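Nusora Fabric Shaver, Mains Powered

The Nusora is a corded fabric shaver for removing pills, fuzz and lint from knitted and woven textiles. It is intended for home use and for small alteration shops. The unit runs directly from a 230 V outlet and has no battery, so cutting speed stays constant through a long session.

Operation

A rotating three-blade cutter sits behind a perforated steel guard. Loose fibers pass through the openings in the guard, are cut at the surface and are drawn into the collection cup by a small fan. The base cloth stays outside the guard as long as the spacer ring is fitted. Remove the ring only for heavy coats and upholstery.

Lay the garment on a hard, level surface and smooth out creases before switching on. Move the head in small circles with light pressure. Keep clear of hems, buttonholes and raised seams, where the double thickness can be pushed into the guard and nicked. Loose threads should be trimmed with scissors first.

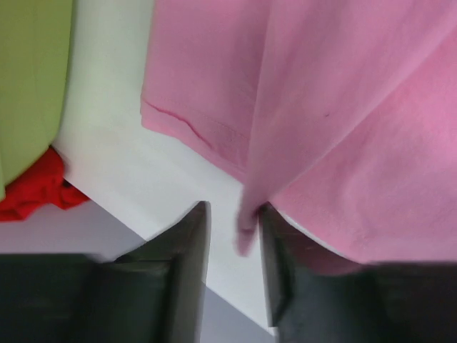 Cotton jersey pills less than acrylic or wool blends but tends to grow a fine surface fuzz after repeated washing. Use the low setting for jersey and the high setting for fleece and heavy knits. Do not use the shaver on silk, lace, mohair or any fabric with a deliberate pile. Test on an inside area if the fiber content is not known.

Cleaning

Empty the cup when it is half full. Unplug the unit, unscrew the guard and brush out the cutter housing with the brush supplied. Do not rinse the motor section. A full cup reduces airflow and leaves cut fibers on the cloth.

Specifications

Supply: 230 V, 50 Hz
Speed settings: 2
Cord length: about 2 m
Guard: stainless steel
Spacer ring: included
Order code: 1013

Spare parts

Replacement cutters are sold under the Filelus name and fit all Nusora models with a screw-on guard. The older Mushi cutter has a shorter shaft and will not seat correctly. Cutters, guards and cups ship from the Brirkanholm warehouse. Cords are not sold separately; a unit with a damaged cord must be returned for repair.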